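## Seeds, again

I know, it's January and the ground is like iron, but the Culura catalog landed on my mat and I've already lost two evenings to it. Last year I swore off eggplants (three plants, one fruit, and the slugs got that) and now I'm looking at a purple one called Orlandini and feeling weak. Peppers too - they want starting early, so I'll be clearing the bedroom windowsill any day now. 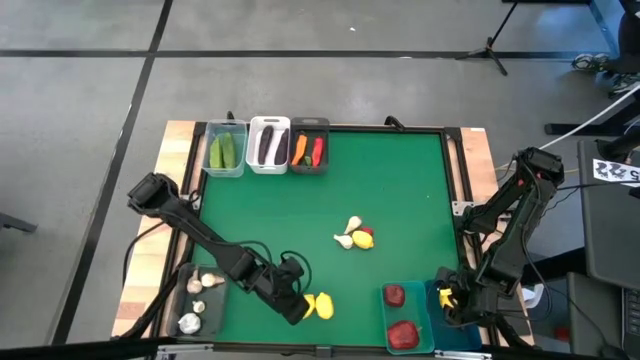 Cucumbers, eggplants, a carrot and a chili. My kind of shopping list!

The seed swap is on 30th January at the Sketwood hall, doors at 10. Bring whatever's left in your packets, even if it's 15 seeds in an envelope, and please write the year on it. I'm after a short carrot that can cope with our clay, and I've got far too much dill to give away.
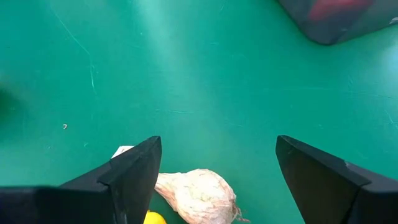

Szabolcs Kozma wrote back to my last item to say I'm sowing chilies too late, and that his go in right after Christmas with a heat mat under them or they never ripen before October. Fair enough. I've ordered a mat - it was cheaper than I expected - and I'll let you know how they do.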